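Vellis Home Help — Storage and Packing

Best way to pack small parts with a shallow white plastic tray?

Posted by drawerfull, 22 March 2025

I am packing up a hobby room before a move in August. Most of what I have is small: plastic odds and ends, strips left over from a shelf kit, and hardware in clear bags. I bought a few shallow trays from Mitudov to keep it all in order. They have thin raised walls and no lid.

My trouble is that the bags take up more room than what is in them. One small piece in a big crinkly bag fills half a tray. The longer strips are the other problem. They fit if I lay them straight, but they slide when I pick the tray up. I have 19 bags to get through and would like to stack the trays in one carton. Should I take everything out of the plastic, or leave it in?

fondura_fan

I would leave the hardware in its bags and take out everything else. Once screws are out of the bag they get mixed and you will be sorting them on the floor at the new place.

Press the air out before you fold the bag. Start at the closed end and work toward the opening, then fold the flap under and put one piece of low-tack tape on it. Trim the bag if it is far too big. I do this on a table with a pale sheet over it — small pieces show up well and don't roll as much as they do on bare wood.

For the strips, this is how I go about it:

Clear the table and set the tray toward the back, with the bags in front.

Lay the strips in first, flat on the floor of the tray, and fit the bags in beside them.

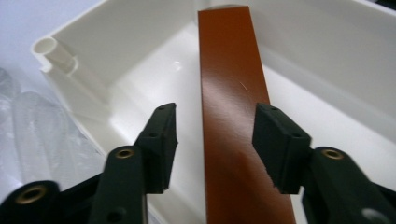
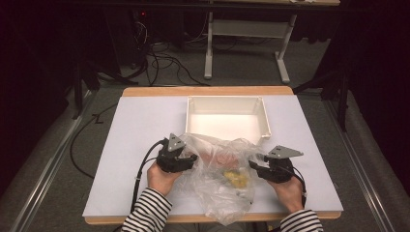
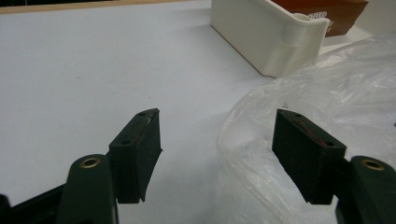
Fill the gaps with crumpled paper until nothing shifts when you tip the tray a little. Glossy strips scratch easily, so put a sheet of tissue between them if you have more than one.

Cut a piece of cardboard to the size of the tray and tape it across the top. Write on the cardboard what is inside. You can stack them after that, but I wouldn't go past four or five high.

ranjbar60

Just use zip bags. The crinkly kind never lies flat.

oldtapegun

Agree with most of the long answer. I would skip the tissue and roll each strip in a paper towel, and put the heavy trays at the bottom of the carton. Also measure the carton first. I had one that was 2 inches too narrow and had to repack the lot.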